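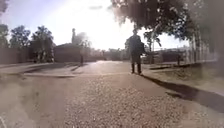 Setting Up Bamon for an Outdoor Run
Irkbridge Student Robotics Club, Team Handbook
Last revised 28th April

By the time you reach this section you should have Bamon assembled, charged and driving nicely up and down the hallway. Well done! Outdoors is a bigger step than it looks, and most of the trouble we had in January came from people (lovely people, all of them, and the author of this handbook was one) who were so eager to see it roll that they skipped the set-up and spent the afternoon carrying it home. Please read the whole section through once before you pick up a screwdriver.

You will need: the rover, the charged main battery, the handheld remote, the club laptop with Clidance installed, a soft lens cloth, the tire gauge and the clipboard with the run sheets.

Before you leave the workshop

1. Put Bamon up on the stand so that all four wheels are clear of the bench. Spin each one by hand. They should turn freely and without any scraping.

2. Slide the battery into its tray with the label facing up, then close both straps. Tug the strap ends. If the battery shifts at all, take it out and start again.

3. Plug in the power lead and turn the main switch on. Wait for the steady light. A blinking light means the board is still starting up, so give it a little time and have a chat about the route while you wait.

4. Open Clidance on the laptop and choose Connect. When the rover's name shows up in the list, click it once (clicking over and over only makes the program sulk).

5. Press the red stop button on the rover, then try to drive it with the remote. Nothing should move. Release the button, clear the stop message on the laptop, and try again gently.

CAUTION: If the wheels turn while the red button is pressed, switch off at once and do not take the rover outside. Write it on the run sheet and tell a team leader, even if it happened just the one time and you can't get it to do it again.

Camera and light settings

6. Wipe the front lens with the cloth. Fingerprints that you would never notice indoors turn into a big milky smear as soon as you drive toward the sun.

7. In Clidance, open the Light page and set it to Outdoor, Bright. Leave the slider in the middle for now. You'll adjust it on the street.

NOTE: The Light page goes back to Indoor every time the laptop restarts. We would love to fix this, and if you are looking for a first programming job in the club, it's yours! 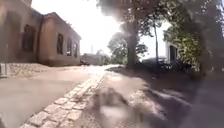
Choosing the side to drive on is the part new teams rush, so take your time and walk the route first with your hands in your pockets and your eyes on the ground. You want one surface from start to finish if you can get it. A band of granite setts like the one between the asphalt and the footpath makes a wonderful guide line for the edge finder, as long as the rover stays to one side of it, but it is bumpy stuff to drive along, and the joints between the stones can shake a loose plug right out. Look at the shade as well. Where sunlight comes down through the leaves and leaves bright blotches on a dark path, the edge finder may decide that a blotch is a curb, and you will need to turn its sensitivity down before you set off.

On the street

8. Set Bamon down on level pavement, pointing along the route, and let the tires settle. Check the pressure again if the rover rode over in a hot car.

9. Move the light slider until the edge line on the laptop stops flickering. If the sky is one white blob, that's fine. What matters is that you can make out the ground in front of the wheels.

10. Lower the edge sensitivity by two steps for patchy shade. Under open sky, leave it where it is.

11. Place one person ahead of the rover and one behind. The two walkers stay with it for the entire run, and the one behind holds the remote.

12. Call out "Rolling!" and start at walking speed. Keep your first run to about 400 feet, then stop, save the log and look at it together before going any farther.

CAUTION: Pedestrians always have the right of way. Stop the rover completely and let them pass, and say hello while you're at it. People are usually very nice about Bamon when someone explains what it's doing.
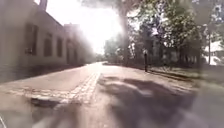
What should we do if the rover loses the edge line partway through a run?

Let it stop by itself, which it should do as soon as the line on the laptop turns gray. Then switch to the remote, steer it back to the middle of the path, and wait for the line to come back solid before you choose Resume. If it drops out again near the same spot, end the run there and mark the place on the run sheet.

After the run

13. Save the log before you switch anything off. Name it with the route and the team, in that order.

14. Turn off the main switch, open the straps and carry the battery separately in its bag.

15. Brush grit out of the wheel hubs while it's still loose, and put the lens cap back on.

16. Hang the run sheet on the hook by the workshop door, including the bits that went wrong. The next team will read it over before they go out.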